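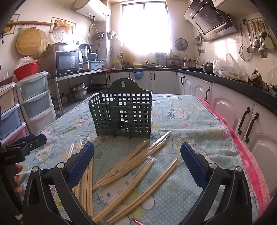 Photo: Ludivine Jacquet

Home | Posts | Club | Parts | Contact

April. Posted by Thibault Lemaire

Club notes: chopsticks

The task for this month is chopsticks into a divided plastic basket, on a kitchen table, with the hand-held grippers. Ismael picked it. I had voted for spoons.

Chopsticks are a bad shape for us. They are thin and they roll, and when two lie side by side the blue pads tend to close on both. The clear wrappers add a second problem: they catch the light, and the tracker Sylvain wrote for Dratulico loses the edge of the stick at the shiny end. Bare wood is fine.

We want 500 demonstrations before we train anything. The first batch gave us 19 that I would keep. Most of the rest were thrown out for pads closing too early, which is an operator fault, mine included.

Two changes since then. Approach along the stick's long axis, then turn the wrist. And hold the jaws open for 700 ms before closing, so the start of each grasp is easy to find in the log.

The patterned tablecloth stays. Jérémie wanted a plain one, but the model will have to cope with wrinkles at some point.

Next batch is at 7, same kitchen. Bring charged batteries.

Older posts | Newer posts | Top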